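Bekus Tiered Counter Display, Clear Acrylic
Item 581

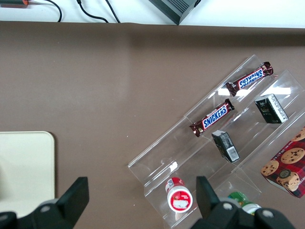
Khairul Raju asks whether the shelf lips hold a full-size candy bar laid lengthwise. They do. The raised lip along each step retains single bars and small cartons, and the product on a lower step does not hide the one behind it.

The stand is supplied assembled. Bars may be laid flat along the shelf, singly or end to end; small boxes should be placed with the printed face toward the customer. The panels are transparent, so the color of the counter or cloth underneath will show through.

Order quantities
Carton: 24 stands
Pallet: 400 stands

Care
Wipe with a soft cloth and lukewarm water with a little dish soap. Do not use ammonia, alcohol or abrasive pads. Price labels should go on the front lip only and be removed within the season.

Replacement stands ship from the Drarnska warehouse. Orders received before noon on Friday leave the same day. Trade accounts: Oona Ikonen, Stastonville office.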